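# Collecting demonstrations for a two-arm placing task

Pallavi Shakya
Term project report, July

## 1. Aim

The project asked how much the way a demonstration is given affects the policy trained on it. The task was to put a small cube on a plate, using a pair of table-mounted arms. Two ways of giving the demonstration were compared: moving the arm directly by hand with the motors slack (hand guiding), and driving it from a second pair of handles at a separate desk (remote control). The policy and the training settings were the same in both cases.

## 2. Setup

Recording and playback used Movine, the lab's in-house logging tool, which stores joint angles, gripper opening and camera images on one clock. The remote handles were built by an earlier group and are known as the Barness handles. They copy joint angles one to one, so the operator feels no force from the table or the object.

Gravity compensation was on during hand guiding. It was tuned for the arm with an empty gripper. The wrist drifts down slowly if released, and the operator has to keep a light hold on it for the whole recording.

## 3. Task definition

A demonstration starts with both grippers clear of the cube. The near arm closes on the cube, lifts it, carries it across and releases it over the plate. The other arm stays on its own side and is recorded but not commanded. The run ends when the fingers have opened and the arm has backed off.

Other items were left on the table in part of the recordings so that the policy would not depend on a bare surface. The plate position was varied between runs by sliding it a short distance. The cube was turned by hand to a new angle each time.

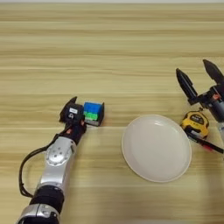 The approach to the cube was the slowest stage in both methods. With the remote handles, operators tended to stop just short of contact, correct the wrist angle, and then close. With hand guiding the correction was made during the approach and the path was smoother. The pause matters for training: a policy that has seen many frames with no motion near the cube can learn to stay there.

## 4. Data

A total of 38 demonstrations were kept, split evenly between the methods. A further 12 were recorded and dropped. Most of the dropped runs were hand-guided ones where the operator's arm blocked the camera during the grasp. The rest had a gap in the joint log, later traced to a full disk buffer.

Pauses longer than 2 seconds were trimmed in a second copy of the remote set. The untrimmed copy was kept for comparison.

## 5. Results

The policy trained on hand-guided data reached the cube reliably but often closed early. Its training images contained a human hand near the wrist, and playback images did not. Cropping the images reduced the problem and did not remove it.

The policy trained on the untrimmed remote data stalled before the grasp in several trials. Trimming fixed most of these stalls. The trimmed remote policy was the best of the three, and its remaining failures were mainly at release - the cube landed on the rim and tipped.

## 6. Limits and next steps

All demonstrations came from one operator, so differences in skill were not measured. The Afridi handles, which return some force to the operator, were not ready in time. The next group should repeat the remote recordings with them and check whether the pause before contact gets shorter without trimming. Release height should also be logged as its own value; it had to be worked out from joint angles after the fact, with an error of around 5 mm.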